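Home | Forums | Kitchen & Home | New Posts | Search | Log in

Thread: Descaling a kettle, citric acid or vinegar?

wsakamoto
2025-01-13

Hello everyone. We moved to Rokbridge before the holidays and the water in this town is very hard. My kettle is a stainless steel Tanabe and it already has a thick white layer on the bottom. In my old apartment I cleaned it perhaps one time in a year. Here I see white pieces in my tea after a few weeks.

The manual says only "use a suitable product." What do you use? I would prefer something I can buy in a normal grocery store.

Wakana

nogueira_b

Vinegar. My mother did it this way and her kettle lived 20 years. Half vinegar, half water, boil it, wait, pour it out, rinse well. It costs almost nothing and you have it at home already.

dkivi

I must disagree with boiling vinegar. The smell stays in the kitchen until the next day, and with a plastic lid it stays in the lid also. I did it once and my coffee tasted like salad for a week.

Citric acid is better in my opinion. Two tablespoons in one liter of water, heat it until it is warm but do not boil, then leave it for 20 minutes. If the layer is old, repeat. After this, boil clean water 2 times and throw it away. You can find the powder near the baking things or the canning jars.

nogueira_b

I never had this problem with the smell. Maybe you did not open the window. Also citric acid can leave its own deposit if you heat it too much, I read this in several places.

dkivi

Yes, this is why I wrote "do not boil." We agree about that part :)

junpei_m

I use the Favimix tablets. They are more expensive, but a box has 12 and I need one in a month, so for me one box is one year. I work in maintenance and we have the same hard water in the cooling lines at the plant, so I have perhaps too many opinions about limescale. At work we can buy a softener. At home I have a kettle and a tablet.

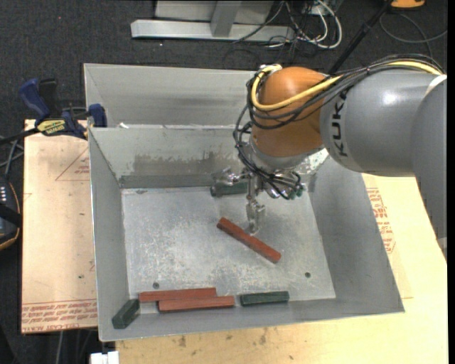 A KUKA arm over the bin.

One advice which is not about the product: do not leave water standing in the kettle during the night. Empty it and leave the lid open. It makes more difference than the brand you choose.

wsakamoto

Thank you all, this is very useful. I did not know about emptying it, I always leave it half full for the morning. Is a filter jug worth the money? My neighbor has a Prenel and she is very happy with it.

elie.b

We have the same jug. The tea tastes better and the kettle stays clean longer, but you must change the cartridge on time. We forgot it for most of last summer and the scale came back. So calculate the price of the cartridges before you decide, not only the price of the jug.

nogueira_b

A jug, cartridges, tablets... and vinegar is still the cheapest.

dkivi

Cheapest, yes. I am only saying please not on the day when guests come.

wsakamoto

I bought citric acid this afternoon. I made it like Deividas wrote, and after the first time most of the white layer was gone. There is still a ring around the edge, so I will repeat it tomorrow. Can I use the same solution for the shower head?

dkivi

Yes, put it in a bowl and leave the shower head inside. Check first if it has a colored or gold finish, because acid can damage this. For plain chrome keep the time short and rinse it well.

junpei_m

And an old toothbrush for the small holes.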